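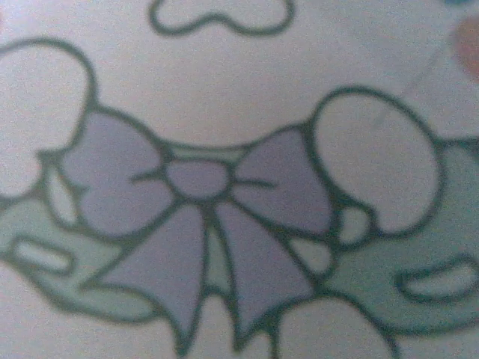

Wissam Jaber asked whether the Nakeck oral fluid collector can be used when a donor has a dry mouth. It can, but the collection takes longer, and the volume indicator has to turn fully before the swab is removed. If it has not turned within the time limit on the instruction card, discard the device and start again with a new one.

Nakeck Oral Fluid Collection Device
Supplied by Zuvar Workplace Testing

The Nakeck is a single-use collector for workplace drug screening programs that send specimens to a laboratory. It does not give a result on site. Each device has an absorbent swab with a volume indicator, a transport tube with preservative buffer, a screw cap and a tamper-evident seal.

Donors must not eat, drink, smoke or chew gum in the 10 minutes before collection. The collector stays with the donor during that time.

Specifications
Item number: ZV-3000
Use: oral fluid, laboratory analysis only
Pack: 60 devices, individually wrapped
Storage: room temperature, out of direct sunlight
Labels: 3 per device (tube, form, spare)

Not included
Chain of custody forms and shipping bags are ordered separately. Forms printed for the older Eren collector have a different label position and should not be used with this item.

Ordering
The minimum order is one pack. Packs cannot be split. Standing orders may be changed or canceled up to three working days before dispatch. Unopened packs can be returned if the outer seal is intact and the expiration date has not passed. Lot numbers are listed on the packing slip.

Customers previously supplied by Abou Jaoude keep their existing account number.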